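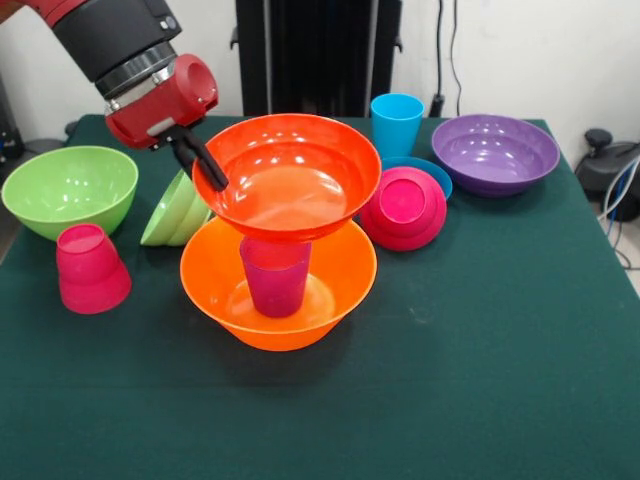 Ticket 900: Bimell colored dish set, stack leans and wobbles
Status: open
Opened 10 Oct 2020
4 min read | 12 comments

Problem as reported: a bowl set on top of a cup won't sit level. The leaflet in the box says the bowls, cups and plates of the Bimell set "stack in any order." I have my doubts about "any."

Tried so far:

Bowl on an upright cup, cup standing in a second bowl. Stays up if I place the top bowl dead center. A finger's width off and it leans. Let go too early and it comes down.

Same thing with the cup upside down. Better. The closed end is smaller but flat, and the bowl's foot ring has something to sit around.

Swapped the cup for one of another color. No change that I could see, so I don't believe the color matters, whatever the reviews say about the pink ones being warped.

First reply from Granotel support (the shop, not the maker): "Please make sure the pieces are clean and the surface is level." They were washed and dried before I wrote in. The table is level too. I put a spirit level on it both ways, with the cloth off and with it on.

Second reply: "A tablecloth can cause movement. Please remove it." Fine, I removed it. The bowl leaned on the bare top the same as before, and the cloth went back on.

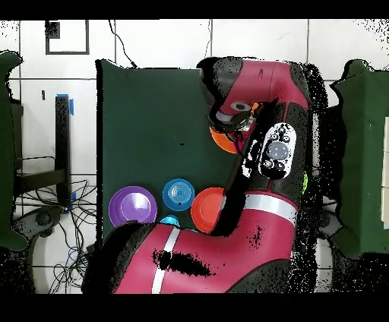 Fosilix

Adding to my own ticket, as the last answer closed it without fixing anything. I've reopened it.

Support now suggests the plates are the proper base and the bowls were never meant to go on cups. Then why does the leaflet show it? I tried the plates anyway. A cup in the middle of a plate is steady, I'll give them that. The raised ring keeps it from wandering. An upside-down bowl on a plate is steady too. Neither one was ever the problem, and a bowl on top of the cup still tips with a plate under the whole thing.

I was also told to "let the plastic settle" for a few days. Settle into what? I left the pieces out overnight, tried again in the morning and got the same lean.
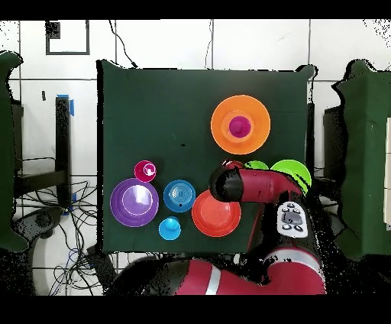 So what I'm asking for is one of two things. Either confirm that bowl on cup is supposed to hold, and send a replacement cup that I can compare with mine, or change the leaflet. I don't want the discount code. I've been offered it twice and it can't be used on this set anyway – I checked.

Still to try: one of the small bowls in place of the large one on top. I expect it will do better, being lighter, but that's a guess until I've done it. Please leave the ticket open until then.

56 people found this ticket helpful
Contact support | © Granotel | Back to top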